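News > Student Projects > Skalside

Search this site Enter keyword Go

Keyboard club has two robot arms sorting by color

I dropped in on the robotics club at Skalside on Friday and ended up staying way past the bell. Their spring project is called Abera, and the idea is simple enough – two arms have to sort keyboards by color without knocking into each other.
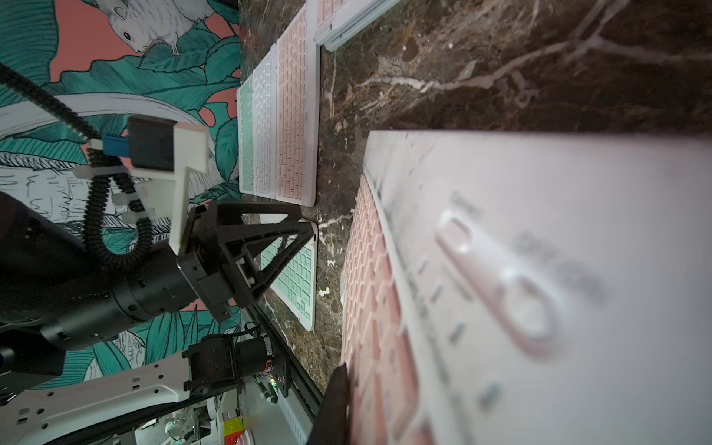 Montserrat Cisneros, the club captain, wrote most of the gripper code herself. She told me it took 700 lines and a lot of snacks! Mint green and pink are hard for her program to tell apart when a keyboard is right up against the gripper.

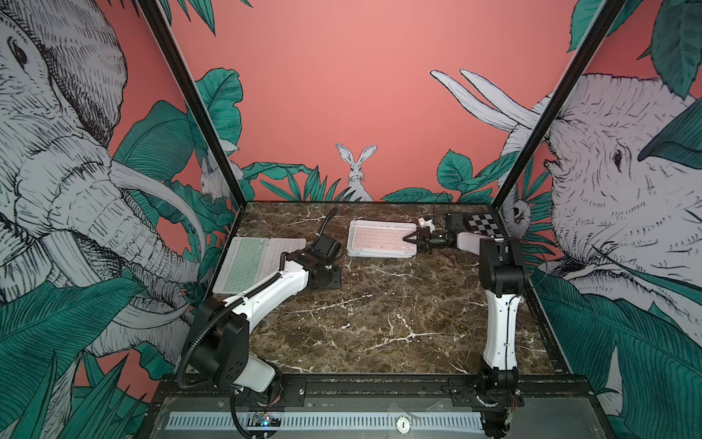
Taking turns is the other big headache. Each arm has its own student driver for practice, and they talk to each other the whole time. I liked watching the right arm reach down onto a keyboard with glowing pink keys while the green one lay over to the left.

The club wants a full sort done in 60 seconds.
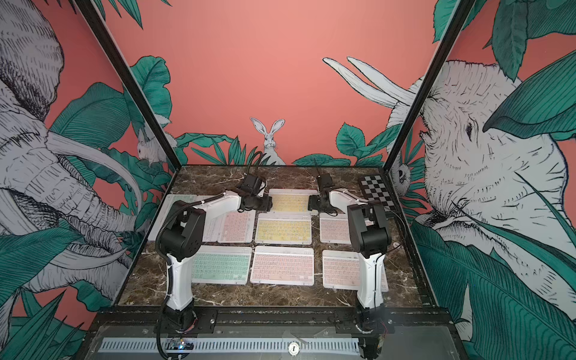
They have until April, when they take Abera to the Gillberg meet against 6 other schools. I'm going – save me a seat!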